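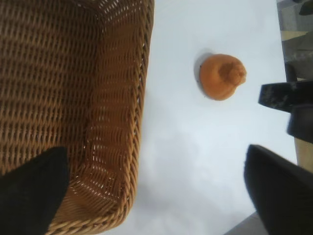 Coolant disappearing, no puddle, no smoke. Ideas?

torquewrenched
Hatchback, 1.8, bought it in April. Losing coolant, 8 oz or so a week I guess, never a drop on the driveway. Temp gauge normal. Oil looks clean, no milkshake under the cap. Heater works fine. Swapped the reservoir cap already, no change. Drove 480 miles last week for work and had to top up twice. What am I missing?

mudflap_46
Water pump weep hole. Drips on the hot block and cooks off before it hits the ground. Look for pink crust behind the timing cover.

oldgasket
Or head gasket, early stages. Do a block test before you throw parts at it.

mudflap_46
Everybody always says head gasket. No overheating, no bubbles, clean oil. It's the pump.

oldgasket
Mine did none of that stuff either until it did all of it on the highway. Block test is cheap. Just do it.

torquewrenched
No crust that I can see but I can't see much back there. Where do you get a block tester around Plotthorpe?

idleair
Most parts stores loan them. Leave a deposit, bring it back. Dont suck coolant into the tube, ruins the fluid. Pull some out of the reservoir first.

Also pressure test it COLD, overnight if you can. Mine held fine for ten minutes and was down 3 psi by morning. Small leaks close up when everything gets hot.
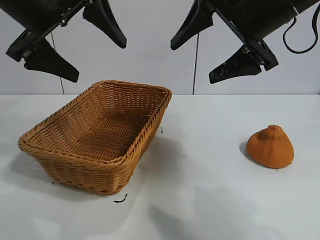

Black grippers over the white table, fingers open

Anyway mine was the heater hose connector at the firewall, plastic, hairline crack.

baluyot_garage
Seconding the plastic connectors. They get brittle. Check the thermostat housing too, same junk plastic, and the seam always goes on the bottom side where you need a mirror.

torquewrenched
OK, borrowed both. Block test stayed blue. Pressure test lost 2 psi overnight. So external?

mudflap_46
Told you. Pump.

oldgasket
Blue is good but run it again with the engine fully warm and hold the revs up a bit. One pass doesn't clear it.

baluyot_garage
External or heater core. Carpet wet on the passenger side? Windows fog up greasy?

torquewrenched
Carpet dry, no fog. Quote from the Zullbridge dealer to "diagnose and replace as needed" was $1,763. lol no 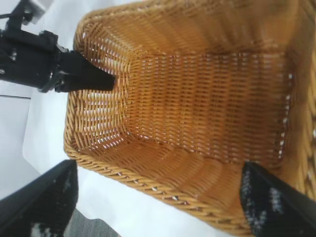

Rectangular basket, braided rim

Going in with a mirror and flashlight Saturday.

idleair
UV dye, get the little bottle. Run it a couple days then look after dark.

torquewrenched
Update. Dye showed up at the thermostat housing, bottom seam, just like baluyot said. Pump is bone dry. Ordered the aluminum one.

mudflap_46
Fine. Would still do the pump while your in there.

oldgasket
Disagree, it's a whole different side of the engine. Leave it alone. Bleed the system properly, nose up on a ramp, heater on full.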